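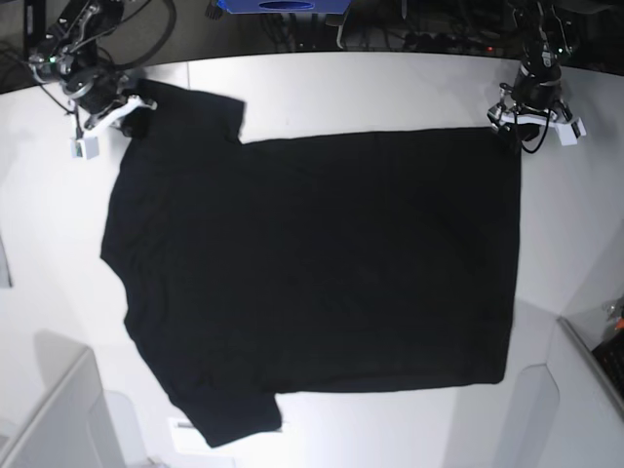

Keeping Black Cotton Black: Washing, Drying and Storage

Black cotton loses its color in two ways. Dye leaves the fiber during washing, and the surface of the cloth wears into a fine gray fuzz that scatters light. The second cause is often mistaken for the first. A shirt that looks faded at the shoulders and seams but dark inside the hem has mostly been rubbed, and no dye product will fix that for long.

The notes below apply to plain cotton jersey: T-shirts, undershirts, light pajamas. Wool, silk and anything with a coated print need separate treatment.

Before the wash

Turn every garment inside out. Close zippers on anything else in the load. Keep jeans and towels out — both are abrasive, and towels shed lint that shows on black more than on any other color.

New shirts carry loose dye. Wash them alone or with other blacks for the first two washes. To check an older garment, press a damp white cloth against an inside seam for a minute. If the cloth picks up color, keep that garment with the darks.

Treat deodorant marks from the inside with a little liquid detergent worked in by hand. Do not scrub with a brush. Chlorine bleach will turn black cotton orange or brown, and the change is permanent.

Water and detergent

Use cold water and the shortest cycle that will handle the soil. Liquid detergent is preferred; powder that fails to dissolve in cold water dries as pale streaks. If streaks appear, rinse again without detergent before drying.

Measure the dose. Excess detergent stays in the cloth as a dull film and is a common reason for shirts that look gray when they come off the line. Fabric softener leaves a similar film and can be omitted.

Fill the drum loosely. Clothes packed tight rub against each other for the whole cycle and do not rinse well. 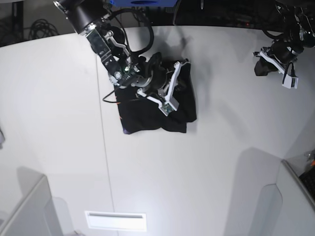 Black cloth in a heap. Creases set fastest in knits left this way.

Vinegar and salt

Salt is often recommended for fixing dye. It helps dye enter the fiber in a dye bath, but it does not lock in color on a finished shirt. White vinegar in the rinse can loosen detergent film. It does nothing for lost dye, and regular use may be hard on rubber seals, so check the washer manual first.

Drying

Sunlight fades black faster than washing does. Dry indoors or in shade, still inside out. Hang T-shirts from the hem to avoid peg marks at the shoulders, or lay heavier ones flat on a rack.

If a dryer is used, set it low and take the load out slightly damp. Overdrying makes the fibers brittle and adds to the fuzz. Clean the lint screen before a dark load as well as after it.

Smoothing and folding

Lay the shirt face down on a clean, hard surface and work from the center outward with flat hands. Pull the side seams straight before folding. Iron inside out only, at the setting on the label. A hot iron on the right side leaves shiny patches. 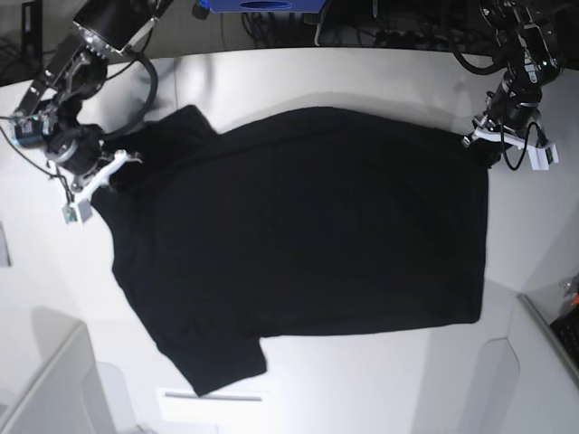
Storage

Store blacks away from windows. Folded shirts on an open shelf fade along the exposed fold first, and the line does not wash out. A closed drawer avoids this.

Leave enough slack in the drawer to lift a shirt out without dragging it across the others. For lint, a damp rubber glove wiped in one direction works as well as a sticky roller and leaves no residue.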